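# Trumport prison phone app: my review after 14 months

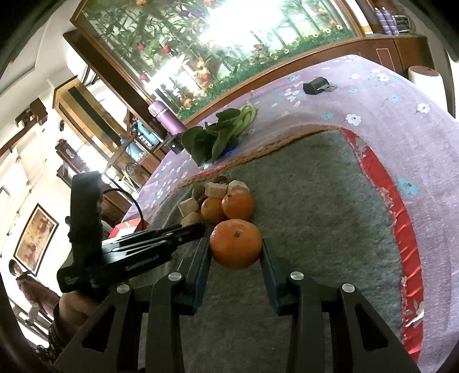 My brother is serving a sentence at Karnusden, and since the wing phones moved over to Trumport I've had to use their app for everything: topping up his call credit, booking visits, sending messages. I've used it long enough now to have opinions, so here goes. You sign up with photo ID and his prisoner number, and then you wait. Mine took six days to be approved, and Rukhsana Jafri from our family support group got hers in two, so don't book any time off work around it. Most of my topping up happens at the kitchen table with a snack in front of me, mandarins as often as not, those big glossy orange ones with the dimply skin, and I can usually get the payment through before I've finished peeling one. That part works well! Money shows on his account the same evening, and I get a text to say so.

Visits are a different story. The calendar loads slowly on my old phone and if you tap back it forgets which date you were looking at (maddening when there are only a couple of slots left). You can add up to three adults to a booking, but each one has to be approved separately, and the app doesn't warn you if someone's ID has run out. We found that out at the gate. The officer was very decent about it, but Mum still had to sit in the visitors' centre for the whole session while I went in.

Messages are my favourite bit. They get printed and handed out with the post, and he can write back on a reply sheet if you tick the box and pay for it. The limit is fairly stingy, so I tend to send two short ones. Photos can be attached too, though one of mine of the dog was refused with no reason given, and I never did get a proper answer.

Customer service: phone, don't email. I waited 20 minutes on hold and then spoke to a lovely woman who sorted out a double payment while I was on the line. My email about the same thing is still unanswered.

Before this we had Zurico, where you had to post a form and a cheque, and I wouldn't go back to that for anything. A friend whose son is elsewhere uses Hayat and says the calls are clearer but the visit booking is just as bad.

I'd give it three and a half stars. If they fix the calendar I'll come back in June and make it four.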